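Subject: Re: [declutter] cable drawer - where do you even start?
From: Guðlaug Hedegaard
Date: May 2023

Hi Kaj and everyone,

Oh, I know that drawer! I think every house on this list has one, and mine was in the sideboard in the hall until I finally got sick of it jamming on a printer lead every time I went looking for a stamp. So I've been on a bit of a cable kick lately and I'm going to answer way too long, sorry in advance (delete as needed).

Pictures first so I don't forget to put them in. The same green mat is in both, bare in one and with bundled cables and a gray basket on it in the other.
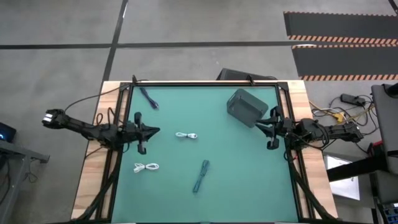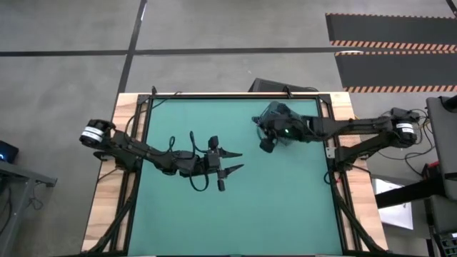 YOUR QUESTIONS, KAJ

Kaj Hjaltested wrote:

> I emptied the drawer onto the bed last night and then had
> to sleep on the couch, if that gives you an idea. There are
> phone chargers, something with a round plug, three or four
> things that might be for the old camera, and a white one so
> long I could jump rope with it. I bought a pack of those
> Orton zip pouches and they're too small for nearly all of it.
>
> 1) Do you coil first or sort first?
> 2) Pouches, boxes or baskets?
> 3) What do you do about the ones you can't identify?

1) Coil first, every time. I used to sort first and all I got was smaller tangles in more places. Once each cable is its own little bundle you can pick it up and look at it, and the sorting pretty much does itself. I fold the short ones back and forth into a flat bundle about as long as my hand, and the longer ones I loop loosely and wrap once around the middle. Don't wind anything tight around your fingers and then yank it, especially near the plug. I've killed two good chargers that way.

A clear surface matters more than any product you can buy. Use a desk, a table, whatever, but take everything off it before you start, even the coffee. A plain colored mat is great for this because white cables show up on it and so do dark ones, and small stuff doesn't roll away the way it does on bare wood. Please don't use the bed again!

2) Baskets, for me. I like a plain gray plastic one with slots in it - you can tie a label through the slots and it wipes clean in the sink. Pouches look lovely for a month and then you're unzipping nine of them to find one lead. I did try the Claltow drawer dividers over the winter and they were fine for chargers, but anything thicker pushed them over, and they went to my sister in December. She keeps seed packets in them.

If you do keep the Orton pouches, use them for travel. One charger, one pair of earbuds, done.

3) The mystery ones get their own basket with the date on it, and it goes on the high shelf in the closet. If I haven't gone up there for a cable by the time I next change the smoke alarm batteries, out they go. The electronics drop-off behind Voicu Hardware takes them, and you don't have to separate them by type, only pull off any tape. They weighed mine last time and I'd brought in more than 31 pounds, which included a dead stereo, but still.

Colors help too, by the way. If you have a dark blue one in with all the white ones, give it a job nobody else's cable has and you'll never lose it. My blue one belongs to the label maker and everybody in the house knows to leave it alone.

Two things I'm still stuck on, if anyone has ideas:

- ties. Velcro picks up lint and the twisty wire ones scratch. I've been cutting up old hair elastics but they go slack.
- the really long extension cords. They're too heavy for a basket and the hook in the garage bends.

Kaj, tell us how you get on, and whether you ever found out what the round plug was for. Mine was for a foot massager.

Guðlaug

Recent messages on this list

Re: Protorer shelf brackets, do they hold books?
Swap: 9 glass jars with lids, pickup only
Paper manuals, keep or toss?
Re: Re: the hall closet (long)
Spare buttons, where do yours live?
Coat hooks for a very narrow entry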